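Dovasance Shared Workshop: Build Tickets
Ticket 1671
Project: Zarei (two-armed home robot)
Area: left arm, wrist and hand
Opened: May
Status: Closed, one follow-up left open
Tags: pillow task, wrist drop-out, Ernlow hands, Fodix bus board

Original report

Left hand stops responding part way through the pillow task. The task is the usual one: pick the pillow up off the carpet in front of the sofa and put it on the seat. Both hands close on it without trouble and the lift begins. Somewhere between the floor and the seat the left hand goes slack, the right hand carries on, and the pillow swings round and falls. The arm itself keeps moving to its target, so it is only the hand that has gone.

The log on the Fodix board says "left hand: no reply" and then nothing else for that hand until a restart. No over-current warning before it. No temperature warning. The right hand replies all the way through.

It does not happen on every run. On the bench, with the arm held out level and nothing in the hand, I can't get it to happen at all.

What I had already tried before opening this:

Restarted the board and the main computer.
Swapped the pillow for a lighter one.
Slowed the lift to half speed. Fault still there, it just takes longer to arrive.
Reloaded the hand settings from the saved copy.

Update, 10:15

Set up again in the sofa area so that the fault can be watched where it happens. Start position is the same each time. The pillow goes on the floor against the base of the sofa, under the join between the seat cushions, and the arms come down to it from both sides.

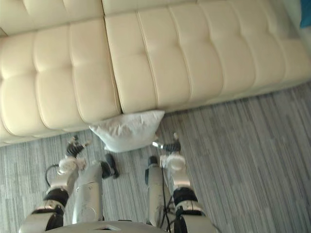 Start of the reach, pillow against the sofa base. Left wrist cable loops out over the carpet.

First thing checked was whether the hand is being asked for too much. Grip force on the left was set higher than on the right, which must be left over from the tests with the heavy cushion. Set both the same. Fault came back on the next run, so that was not it, but I have left them matched.

Second thing checked was the hand itself. Took the Ernlow hand off the left wrist, opened the cover and looked for a loose plug on the small board inside. All seated. Cleaned some carpet fluff out of the finger joints while it was open. Put it back and the fingers open and close properly from the test page.

Update, 11:40

Swapped the hand cables over at the Fodix board, left into the right socket and right into the left. If the socket was bad, the fault should have moved to the other hand. It stayed with the left. So the board is fine and so is the socket. Swapped them back and marked both plugs with tape, as the labels have rubbed off.

That leaves the cable between the board and the left wrist, and the plug at the wrist end.

Ran a plain hold next, with the pillow kept low over the carpet and the arms not going anywhere. Watched the reply count for the left hand on the laptop. Held for 30 seconds and there was not one missed reply. Did the same again while someone stood by the left arm and lightly moved the cable by hand. Moving it in the middle did nothing. Bending it close to the wrist gave missed replies straight away, and one more bend lost the hand completely.
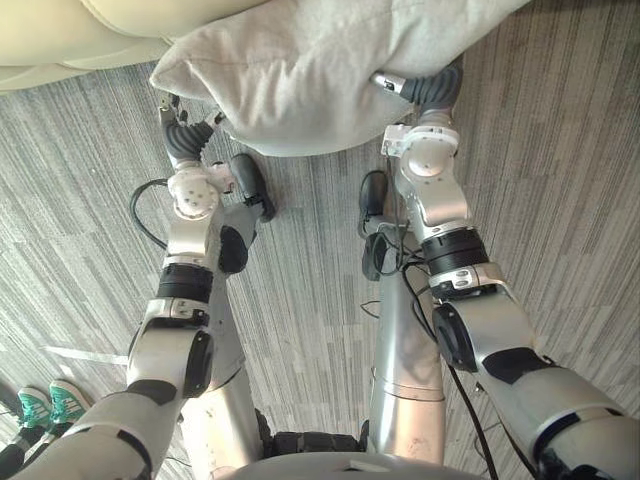 Ticket 1671, page 2

The cable on the left leaves the wrist joint sideways, makes a wide arc and then comes back to the arm. It looks as if it has plenty of slack, and when the arm is low it does. The trouble is where it leaves the plug. There is no support at that point, so whenever the wrist rolls inward for the lift, all the bending goes into the last short piece of cable before the plug.

The routing on the right is different. Those cables hang in a bundle from the wrist and trail down beside the robot. It is untidy and I was going to change it to match the left, but I am not going to do that now.

Update, 14:05

Took the left cable off and put a meter across it. Reads fine when straight. Bent by the wrist plug, one of the signal wires goes open and comes back. Cut the outer sleeve back a little and the wire is broken inside its insulation. The power wires are all right, which fits with there being no warning in the log before the hand dropped out.

Repair as done:

1. Cut the cable back past the damage and fitted a new plug.
2. Slid heatshrink over the plug end while the plug was off. Please remember to do this before crimping. I did not, the first time.
3. Checked every wire end to end, straight and bent.
4. Refitted it with the loop still on the outside of the wrist. It has to be that long or it pulls tight when the arm is straight.
5. Restarted the board and ran the hand through open and close from the test page, with the wrist rolled fully each way.

No missed replies at either end of the roll.

Update, 15:30

Back to the full task. I ran it at the slow speed to begin with, then at normal speed. Watched the replies from both hands the whole time.
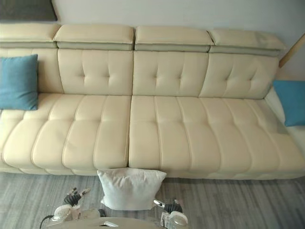
Pillow up at the front edge of the seat, with a hand on either side.

The seat edge is where it used to let go most often. The wrists are rolled in furthest at that height. Did 5 full runs at normal speed and the left hand replied throughout on all of them. On one run the pillow caught under the lip of the seat and had to be freed. That is a height setting and nothing to do with this ticket. I have raised the place height slightly in the saved task.

Cause

Broken signal wire inside the left hand cable, next to the wrist plug, from repeated bending. The hand dropped off the bus when the wrist rolled inward under load.

Why the bench test missed it

The bench script never rolls the wrist. It opens and closes the hand with the arm level and that is all. I have added a full wrist roll to the script for both sides. It makes the test longer, so don't stop it early thinking it has hung.

Left open

The new plug end is better than it was but heatshrink is only heatshrink. A small printed clip on the wrist joint would take the bend off the plug. I have not drawn one yet. If anybody at Dovasance has done one for the Ernlow wrist already, put the file in the Zarei folder and add a note to this ticket.

Spare plugs are in the drawer under the Fodix boards. We are down to 2, so more need ordering before the next cable job.

Ticket closed 16:10. Reopen it if "left hand: no reply" shows up again, and attach the board log from that run before restarting, as the restart wipes it.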